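Hakness perception talk - notes, Gwion
Slide 1. Say hi, keep it short, 2 min max
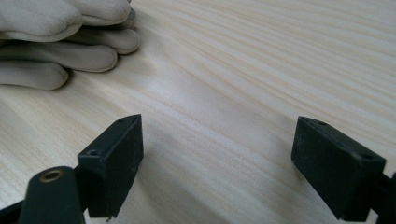 so the hard part is segmentation. Pale glove, pale wood, glare in the middle. Old mask model bled straight into the grain. Black fingertips - easy, never a problem

Slide 2: data. 3,163 frames, 500 held out. Thank Mared for the labels!!

Slide 3: planner only gets the mask + a confidence number. Low confidence = wait, re-look, dont close. Threshold is Prys's, ask him not me

Slide 4 - failure cases, 19 of them, show two then skip to teh demo

Questions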